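3.2 Work surfaces and where small items are put down

The second part of the study dealt with tabletops. In the home interviews, people spoke at length about shelves and drawers but had little to say about the table itself, although most of the sorting they told us about took place on it. We therefore went back to the 37 households that had agreed to a further visit and asked them to clear and reset a table in the way they normally would before a meal or before starting a hobby.

Two things were recorded at each visit: the order in which items left the table, and the spot where each item was first set down when it came back. An item that was picked up and put down again within the same task was logged as a new placement. This gave 494 placements in all. Items carried in from another room were coded separately and are discussed in Section 3.4.

Tables were grouped by surface (light wood, dark wood, painted, covered) and by whether they stood against a wall. Light wooden tables like the one in Figure 4 were the most common type in the sample. People who owned them often mentioned crumbs and marks, and they wiped the top more often than people with covered tables did. Vieira and Quinlan found the same in their earlier work on rented kitchens.
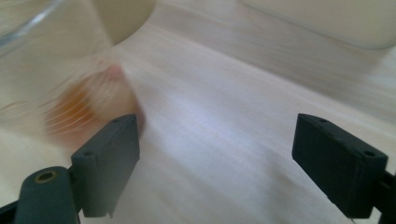

Figure 4. Light wooden tabletop during the placement task, with an orange and pinkish item in motion.

Placement was far from even. Items that would be needed again soon were set down near the person, usually on the side of the hand that had carried them. Items that were finished with went toward the far edge and tended to stay there until the end of the task. The middle of the table was kept open for longer than we had expected - in 20 households it was the last area to be filled. When asked, people gave simple reasons for this, such as wanting room for their elbows or for a plate.

Bright items were handled a little differently. Several people said they used them as markers and put them down first, then set other things in relation to them. We did not plan for this in the coding scheme, and the two coders (Arruda and Falcão) disagreed on how to treat it. Such placements were kept in the main count and flagged.

Table size had less effect than the wall did. On tables pushed against a wall, the far edge filled up early and items were then stacked. On free-standing tables stacking was rare, and people walked to the other side to put things down.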